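Stinder handling project, workshop notebook
Gadelgate site
December 30, 2019

Entry opened at the start of the session and closed the same evening. It concerns the loss of tracking on the right-hand gripper and the unintended closing of the jaws that followed. A separate fault report has been raised under the Brurex procedure. What follows is the working record and is less tidy than the report.

Background, for colleagues who were away in November. The hand-held grippers are tracked by the coded markers fixed to them. The position of each marker is passed to the Yoshida controller, which drives the jaws and logs the pose. If a marker is lost for longer than 100 milliseconds the controller is meant to hold the jaws in their last commanded state and sound a tone. This hold is the only protection we have against the jaws moving on a stale command, and it was signed off as working when the new firmware was loaded.

The fault. During lifts of the pink bottle, the right-hand unit lost its marker, did not hold, and closed to the full force setting. The tone was not heard. The operator released the grip switch at once and the jaws stayed closed for 5 seconds before opening. There was no injury. The bottle was squeezed and let go, and has been kept in the fault box with a tag. The same thing occurred a second time later in the session, with the same object and on the same unit, after which work with powered jaws was stopped. The left-hand unit gave no trouble at any stage.

The set-up was in the room with the large window, with the blind down over most of the glass. Daylight still comes in at the side of the blind and under the bottom edge, and glare on the marker was the first explanation put forward. 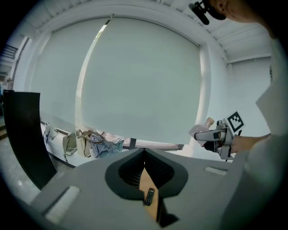
Right-hand unit with bottle in the jaws, marker card turned to the left. Blind down.

Glare was tested first, as it was the cheapest thing to test. A board was put across the lower part of the window and the marker was held still at several angles with the jaw power isolated. Dropouts continued at much the same rate. The board was taken away and the rate did not change. Glare may add to the trouble on a bright day, but it does not account for what was logged today.

The cable was tested next. On this unit it leaves from the underside and hangs free. With the unit at rest on the table, the cable was moved by hand through its usual range. Each time it was bent sharply close to the body, the controller log showed a gap. The longest gap was 468 milliseconds, well past the hold limit. The marker was in plain view of the camera throughout that test. The conclusion is that the log entry "marker lost" is being written for a break in the gripper's own data line as well as for a true loss of sight. The two faults carry the same code, and this cost us most of the morning.

The failure to hold is the more serious point. With the data line interrupted, the controller does issue the hold, but the command travels down the same line and does not arrive. The gripper then falls back on its own stored value. On the left-hand unit that value is zero. On the right-hand unit it was found to be 4000, the top of the force range, and appears to have been left there after the November calibration. The calibration sheet has no line for resetting it.

Further lifts over the floor were carried out with the stored value set to zero on both units and the force limit reduced. The purpose was to see whether the break could be brought on by ordinary arm movement, away from the table.

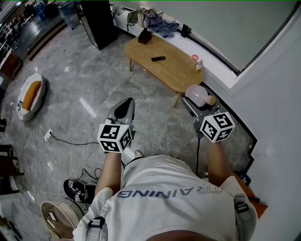
Is it safe to go on using the right-hand unit if the stored force value is set to zero?
Only for unpowered checks, as the data line can still fail and the operator would have no warning of it.

Two gaps were logged during the floor lifts. In both, the jaws relaxed as the new stored value requires. A relaxed jaw means a dropped object, and this is acceptable for a plastic bottle. It would not be acceptable for glass or for anything hot, and neither is to be lifted until the line has been repaired.

Actions

1. Right-hand unit withdrawn from powered use and labelled. The label is not to be removed before the repair has been checked by a second person.
2. Cable to be replaced and fitted with a strain relief at the body. The left-hand cable is to be given the same treatment at the same time, although it tested sound.
3. Stored force value to be read and written down for both units before every session. A line has been added to the start sheet.
4. Request sent to Yoshida support for separate codes for loss of marker and loss of data line.
5. Warning tone to be checked. It was silent in both events and its wiring has not yet been traced.

Still open: whether earlier sessions contain the same gaps. The November logs are held on the second drive and will be searched for any entry over the hold limit. Recordings with such an entry are to be set aside and should not be passed on to Stinder until the search is complete.

Jaw power isolated and key returned to the cabinet at close of work.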